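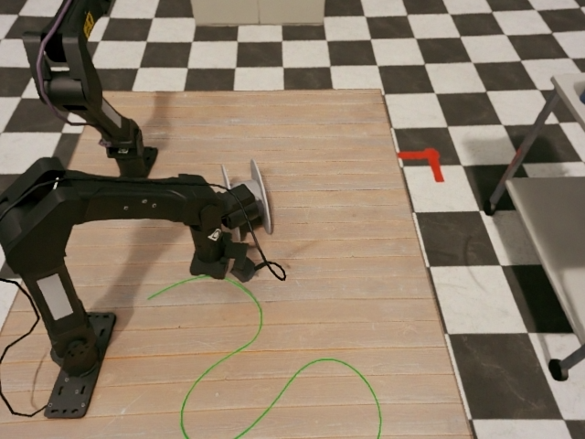

Wistell

3 min read

Every autumn somebody sends me a leaflet for wood oil that promises to be the last one I'll ever need. This year it's Cliva, from a firm called Juhl, and the claim is one coat, no sanding, good until February at least. I have my doubts.

I tried it on the kitchen worktop and an old bench. The bench drank the lot and looked much as it did before. The worktop came up nicely for a week, then a mug left a ring that I'm still rubbing at. The leaflet says rings "cannot form". Well, one did.

The price is 85 a tin, and a tin did 3 shelves and half the bench. The leaflet also says 1372 homes were "delighted". It doesn't say how many were asked, or when – I'd want both before I paid that again.
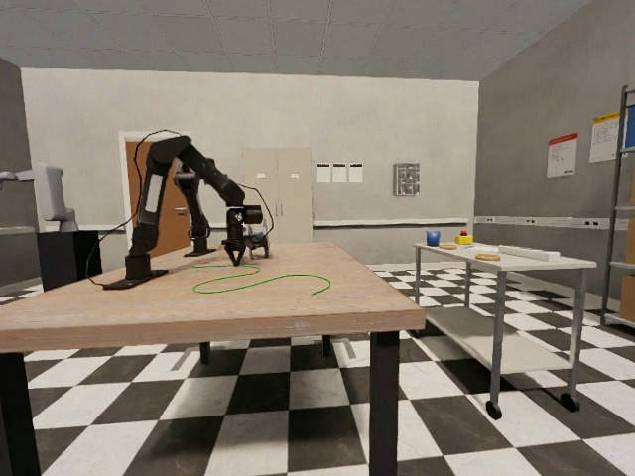
Light wood top, a few pale scuffs along the front edge.

Scuffs are the real test, to my mind. Most oils darken bare wood a little and people take that for a repair. Breltow, the cheap stuff I've used for four years, does the same and makes no fuss about it. Wipe on, wait a night, wipe off, do it again when the wood looks thirsty.

If you've had better luck with Cliva, write in and say what wood it was and how long ago. Same-day reports don't count – everything looks good on the first day.

We use cookies to remember your settings. Accept / Manage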